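Speaker notes - "Eat Where They Shop: Food Souvenirs on a Small Budget"
Wendalside Library travel evening, 20 minutes plus questions

Opening
Ask who has a fridge magnet from somewhere they can't remember. Hands up! Then ask who remembers a jar of jam from ten years ago. I do - apricot, from a supermarket in Revbridge, and I can still taste it.

Why the supermarket
I walked in for bottled water and came out 90 minutes later with mustard, two kinds of crackers and a tin of fish I bought purely for the label. Read out the receipt (51 for the lot, and that included lunch).
Pause for the price comparison with the airport shop.
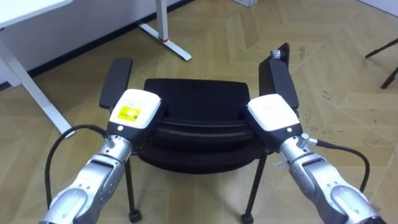
Black chair, light wood floor

Packing
Show the sock trick. Jars go inside socks, socks go inside shoes, shoes go in the middle of the checked bag. Soft cheese counts as a liquid at a lot of airports, so eat it the night before - no hardship at all!
Remind people to look up customs rules on meat and fruit before they fly home.

The Ellow story
Keep this short, I always run over. Rainy market, wrong bus, the bakery at Fagundes with the walnut loaf. I carried that loaf 175 miles on my lap and would do it again tomorrow.

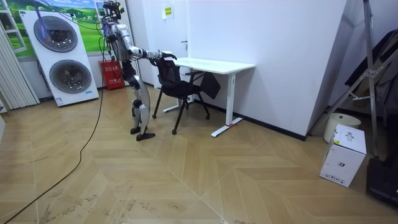
By the white desk, robot with one hand on the chair

Giving it away
Write the town on the lid with a marker. Friends love knowing where a thing came from, and it gets you telling the story again.

Questions
Likely ones: honey, wine in checked bags, shipping a box home. Pass the crackers along the rows while people are asking.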